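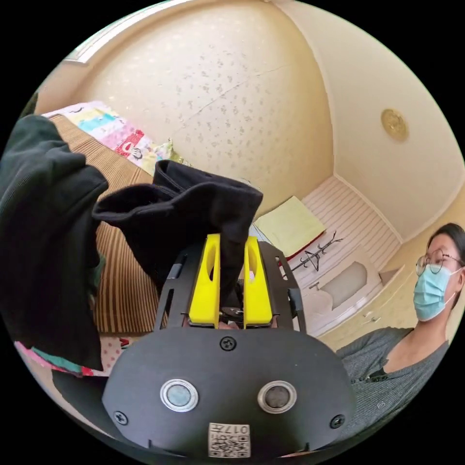
Black one folded, green one still waiting. Striped blanket and patchwork quilt on the bed behind.

To: Flurkik household list
Subject: Re: Folding knitwear on the bed, and where to keep it
Date: 2019-05-16

Hello all,

I read the message from Skov two times, because my English is slow in the morning, and I want to answer properly. I quote only the parts I answer.

> We moved into a smaller flat in Flukberg and I have no chest of drawers
> any more, only one shelf and the space under the bed. All the winter
> things must go somewhere before summer. My sweaters come out of storage
> with a hard line across the chest every year. Do you fold or do you roll?

I do both, and it depends on the cloth. Thin soft things I fold in a loose way and do not press with the hand. The thick ribbed knits, like my dark green one, I fold only across the sleeves and then once at the waist. If I fold them in three, as they do in shops, I get exactly the line you write about. A sheet of tissue paper inside the fold helps very much. You can use the same sheet for years.

Rolling is good for T-shirts and for leggings. For heavy wool I stopped, as the roll opens by itself in the box and then everything is one big nest.

> I have no table which is large enough, so I do it on the bed, and my
> back hurts after ten minutes. Is there a trick?

I also do it on the bed. My trick is to leave the blanket on and pull it flat first, so that the clothes do not sink into the bedding. The blanket I have now is brown and tan with narrow stripes, and the stripes are useful: I put the side of the sweater along one stripe and the fold comes out straight. The patchwork quilt I push up to the head of the bed, otherwise I am fighting with it all the time.

For the back, I kneel on a cushion on the floor. It looks a little silly, but the bed is then at the height of a table. I also do not do the whole wardrobe in one day. I take one pile, put it away completely, and then I decide if I have the strength for the next -- usually I have not.

> What do you use under the bed? The Flileo boxes look nice but I am not
> sure that I want plastic.

I have 2 of the Flileo boxes, the low ones with the lid in two halves. They cost 600 each, and I think this is too much for a box, but they slide well on a wooden floor. On carpet I would not buy them, the wheels are too small. The lid is not tight, so dust comes in at the middle where the halves meet. I put an old pillowcase over the clothes and this solves it.

If you do not want plastic, cotton bags with a zipper are also fine. They take the shape of the space, and you can push them behind the leg of the bed where no box can go. Please do not put anything in them which is even a little damp. I lost a gray cardigan in this way and the smell never went out.

One more thing which you did not ask. Before I put the knits away I look at the elbows and the cuffs against the window, and the ones with thin places go in a separate pile for mending. In the autumn I am always cold and in a hurry, and then I wear the sweater with the hole until it is too late to save it. Last May I mended 5 pieces and it took me two evenings with the radio.

About the moths, the list archive has a long discussion already, so I do not start it again. I use cedar blocks and rub them with fine sandpaper when the smell is weak. Other members here will tell you that cedar does nothing -- maybe they are right, but my wool has no holes from moths so far.

Does somebody on the list know a good way to store a quilt in a small flat? Mine is too thick for the Flileo box, and I do not like to squeeze it in a vacuum bag.

With kind regards from the other side of Flukberg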